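3.2. Los cuencos: lo que la gente guarda junto y lo que no

Cuando empecé a mirar cómo se ordenan los armarios de cocina, pensaba que los cuencos iban a ser la parte aburrida. Los platos se apilan, los vasos se alinean, y los cuencos... pues van donde caben, ¿no? Me equivoqué bastante, y Arvid Lie (que revisó conmigo todas las notas de Jormont) todavía me lo recuerda.

Nuestro inventario de Jormont reúne 3742 piezas de menaje, y al clasificarlas nos topamos enseguida con un problema de criterio. Yo quería agrupar por tamaño, al estilo de la ficha Hellström, que es cómoda y rápida de rellenar. Arvid insistía en el material. Estuvimos discutiéndolo casi todo febrero, con mucho café de por medio, y al final dejamos las dos columnas en la ficha - una solución poco elegante, lo admito, pero que nos salvó más adelante.

Lo que me convenció fue ver juntos el plástico y el acero. En la mano son objetos muy distintos: suenan distinto, pesan distinto, y casi todos los participantes los nombraban de manera diferente. El de plástico era "el rosa" o "el de los niños"; el de metal era "el de batir", aunque en esa casa no se batiera nada desde hacía años. El color manda mucho más de lo que yo esperaba, y en la figura 3 se entiende bien por qué.

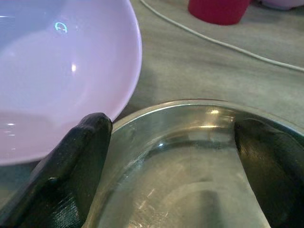

Figura 3. Cuenco de plástico en tono rosa lavanda, vacío, y cuenco de acero inoxidable con el borde pulido.

Fijaos también en el interior del metal, con sus marcas finas de pulido y algún arañazo tenue. Para mí esas marcas fueron un quebradero de cabeza, porque en la primera versión de la ficha las anotaba como señal de uso, y Arvid me hizo ver que el acabado y el desgaste son cosas que conviene apuntar por separado. Tenía razón, así que me tocó repasar las entradas una a una (¡hasta 3000!) en las tardes que me dejaba libre el proyecto Kurnidetti.

En cuanto a la colocación, distinguimos tres maneras de guardar los cuencos: encajados unos dentro de otros, uno al lado del otro, y repartidos por armarios distintos según quién los use. La tercera nos dio muchísimo trabajo, pero es también la que más me gusta, y a ella vuelvo en el apartado siguiente con las entrevistas de Senbridge.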